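4.3 Transfer between bag and basket

The third task in the Clirkari course sequence is the one students mention most in their reports, and the one whose numbers we trust least. Imitation produce has to be moved between a canvas tote and a shallow basket by a policy trained on the students' own demonstrations. Course material from the Eltow workshop, on which our syllabus was modeled, presents this kind of task as a gentle step up from block stacking. We doubt that. A block stays where it was put. A bag changes shape when a finger brushes the handle, and two trials that share a label in the log may have very little in common.

Student teams at Curcombe collected 1257 demonstrations over the term, of which 204 were thrown out before training. The teams decided for themselves what to throw out. Reasons were entered as free text, and many entries say only "bad." We did not try to recover what was meant, so the success rates in Table 3 should be read as rates on data the students liked.

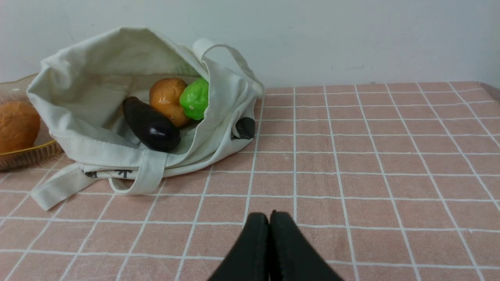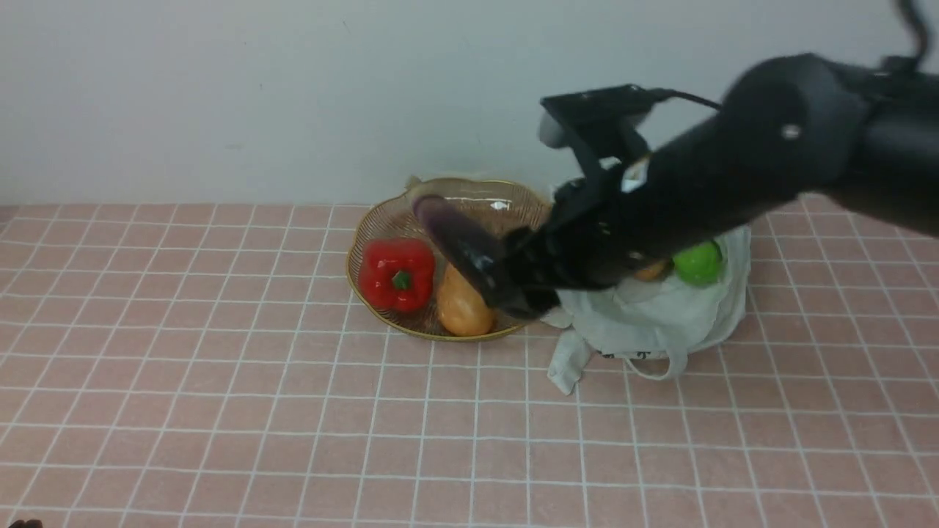
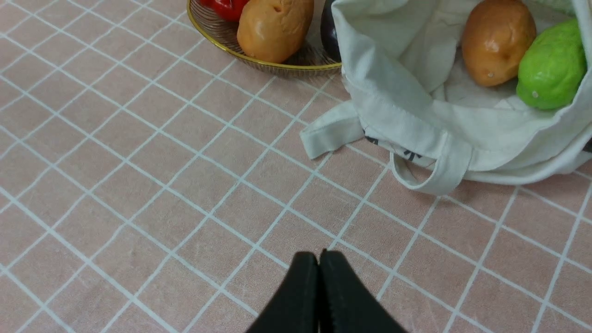
Figure 6. Bag and basket task, with wrist views at top and bottom and a head view in the middle. The placement of the items differs from view to view.

Each team then ran 40 evaluation trials with its final policy. The best team reported success in nearly all of them, which we would find more impressive if the same team had not also set up the bag before every trial. No written rule fixed how far the mouth should be open or where the straps should lie, and a helpful pair of hands can make an easy bag without meaning to. When we asked a second team to do the setup, the first team's policy did visibly worse. We did not repeat this enough times to put a figure on the drop, and we do not offer one.

A related worry concerns the wrist camera. Several reports credit it with the gain over the head camera alone, following the argument in the Beltrán report that close views settle the last part of a grasp. This may be so. But the teams that added the wrist view also trained longer, and only one of them kept a run with the camera switched off and everything else unchanged. Its result points the expected way – weakly. A class with ten weeks and one shared arm cannot be blamed for skipping ablations, but its reports should not be quoted as if it had run them.

We also looked at what counted as success. The handout said the item should be "in" the container. Some teams accepted an item caught on the rim or held up by a fold of cloth, others did not, and at least one changed its mind partway through and did not rescore the earlier trials. For the next offering the handout will define the end state with sample photographs, and scoring will be done by a team other than the one that trained the policy. Demonstration storage will be capped at 500 per team, mostly for reasons of disk space.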